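Paint, coffee, two arms: an afternoon at the Milurar open day

Ten past two and the parking lot is already full. People parked on the grass. Inside, a folding table with name stickers, a coffee urn, a man from Zacharopoulos handing out tote bags. No time for a tote bag. The demos run every 20 minutes and I have missed one.

Milurar opens its workshop once a year, in September, and this time they let in 100 visitors in groups of 25. My group is mostly students. A couple of retired machinists who want to know about bearings. A girl of maybe eight who wants to know if it can do horses.

It can't do horses. Not yet, anyway. That's what Stelios Kalogeropoulos tells her, very seriously, crouching down. He runs the two-arm bench and has been talking since nine this morning, his voice is going.

First stop is Kukix, the sorting cell. Fast, loud, over in a flash. Bolts in one end, bolts out the other. The machinists love it. I write down "very quick" and nothing else, so thats all you get.

Then the Bekik room, where they test cable for 35 hours at a stretch by bending it back and forth. Duller than it sounds and it sounds dull. The engineer there was lovely. Gave me a cookie.

Then the painting.

Kalogeropoulos calls it the hard one. A bolt is a bolt, he says. A brush is long and thin, it tips, it twists, the paint end has to stay where you want it. And two arms working on one brush have to agree with each other. If one pulls a hair too far the other one feels it. His first version of the program snapped a handle on day one. He kept the pieces in a drawer and will show you if you ask. I asked.

Why paint at all? "Because you can see the mistake," he says. "It's there on the paper. You can't argue with blue."

The students want to know about the software. Long answer, lots of hands waving, I lost it around the second minute. The short part I got down: people teach it by doing the move over and over, and the boring repeats matter more than the pretty ones. Somebody asks how many people work on it. Not enough, he says, and looks at the door to see if the boss is there.

The girl asks again about horses. He promises to try one for next year. She makes him write it on the whiteboard. He does, in capitals, HORSE, underlined twice.

Back out front the urn is empty and the next group is lining up past the coat racks. I go round a second time, sticker still on, and stand at the back of the painting room.

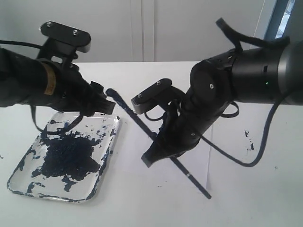 Kalogeropoulos is on his third bottle of water by now and still taking questions. Next open day is a year off, same building. Go early, park on the street, and skip the bolts if you're short of time.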